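January, late. Home by 7, feet dead.

Long one at the property room. Started the annual drug locker audit and of course the new swab kits showed up the same morning, wrong box. We ordered the surface wipes for the patrol cars and got lab vials from Cleltent. Called them. On hold 44 minutes. They say the order was keyed in wrong on our end. It was not, I have the sheet. Sending them back anyway, and they want us to pay the freight. We'll see about that.

Audit itself going ok. Got as far as shelf D. Item 3466 gave me fits, the bag says heat sealed and the log says tape. Both have initials, neither set readable. Wrote it up, flagged it, moved on. Probaly a re-bag after the lab had it and no one changed the line in the log. I've seen that before with stuff coming back from the Grurkus lab, they open along the bottom and reseal with their own tape and then our log looks like a liar.

Spent lunch rewriting the sheet for the night shift on gloves. Fresh pair for every item. Every item! Found two swabs in the same tube last week. You can't call that a test. Also put in a line about checking the date on the pouches before going out, the cars get hot in summer and freezing now and I don't trust any kit that's been riding in a trunk since spring.

Must remember: color chart for the Indano kits, the old one is faded so bad the orange and the brown look alike. Ask for the laminated kind. Ask for 30 so there's one in every car and a few over.

Laundry when I got in, or half of it. Gave up.

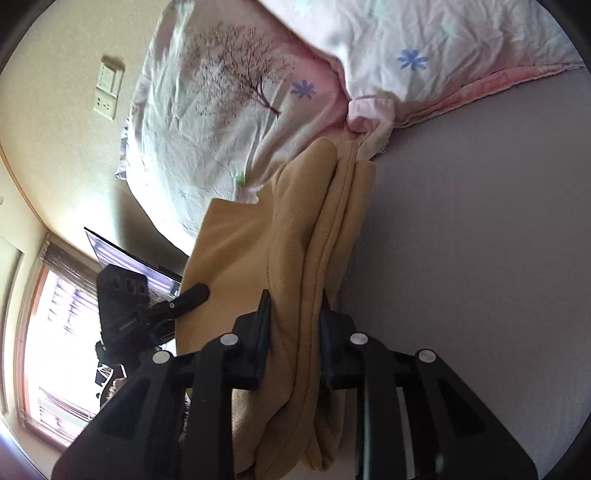
The mustard one. Seam side up.

Ate standing up. Soup again. Then sat down with the training slides, which I swore I wouldn't do at home. The Liepiņa course is coming up and I have the evidence handling hour, right after the break, when everyone's full of donuts. Cut the part on the history of field tests. Nobody needs it. Kept the part about a positive being only a first look, lab has to confirm, don't write "is" in the report, write "tested presumptive for." That gets skipped more than anything else and then I get the phone call from the DA's office.

Want to do a hands-on bit with baking soda and powdered sugar. Need little bags, need goggles, need to ask if the classroom sink works. Last time it didnt.

Knee sore from the low shelves. Bring the kneeling pad tomorrow, it's in the garage behind the paint I think.

Shelf E first thing. Then freight. Then the charts. Also milk.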